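Godelieve Van Loon wrote the house rules for robots at Zolara, and she keeps them to two printed pages. The first version, from February, ran to 45 rules. "People read the first five," she says. "So I cut it."

Most of what stayed concerns hands and cloth. At Zolara the hands do bedrooms: pillows, covers, folded linen. Van Loon wants a knit sleeve on the hand before it goes near a made bed, and she wants the sleeve checked for pulled threads at the start of each shift. "A snag is small, but a guest sees it," she says.

The second page covers speed and people. Nobody reaches across the bed while the arm has power. The person with the stop button stands where they can see the fingertips, and does no other job – no phone, no folding. Closing force is set to 45 percent for pillows and written in the log, even when it hasn't changed.

I asked what gets skipped most. "The log," she says. "Always the log."
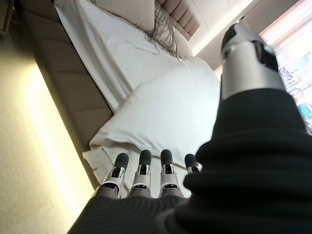
She also has a rule about fringe and tassels. The hand may work next to them but may not close on them, and a person straightens the throw at the end. The team at Honier, who share her training days, wanted an exception for short fringe. She said no. "Then you have to say what short is, and somebody brings a ruler."

The next revision is due 4/30/21. She expects to add a line on washing sleeves and take two others out.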